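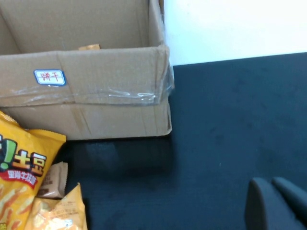 The snack box, finally

September
Posted by Joana Cordeiro

So I've been threatening to sort out the snack situation ever since we moved to Flidanley, and last night I just went for it. We had crackers behind the cereal, we had a bag of something in the drawer with the batteries (why?), and we had three half-eaten packs of the same cookies, all open, all stale. Enough!

My new system is one cardboard box for cookies, with a label. I wrote 饼干 on it in red, which means biscuits, and underlined it so we all know I'm serious. My Chinese class at Saludo is only on chapter 6, but food words I can do. The box had been through a move already, so I didn't trust it to hold together without tape around the middle – and I'm terrible with packing tape. It wrinkles on me every single time.

Chips are a separate problem. Potato chips do NOT go in the cookie box, because they get crushed and then you have potato dust on everything. The yellow bag is staying out on the table until I find it a home, or until I eat it, whichever happens sooner.
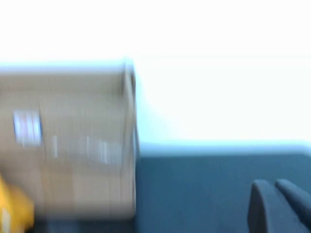
Angelica Dumlao thinks I should skip boxes altogether and get clear bins, so I can see when we're running low and don't end up buying a fourth pack of the same thing. She's probably right. But I had a box and I did not have bins, and it was almost 11 at night.

Next up is the tea shelf. There must be some 200 tea bags in there and I only like one kind, so if you drink chamomile, please come over. Bring a bag!

Last updated in September

Recent posts
Soup for a cold kitchen
What I kept from the Trovstead apartment
The drawer with the batteries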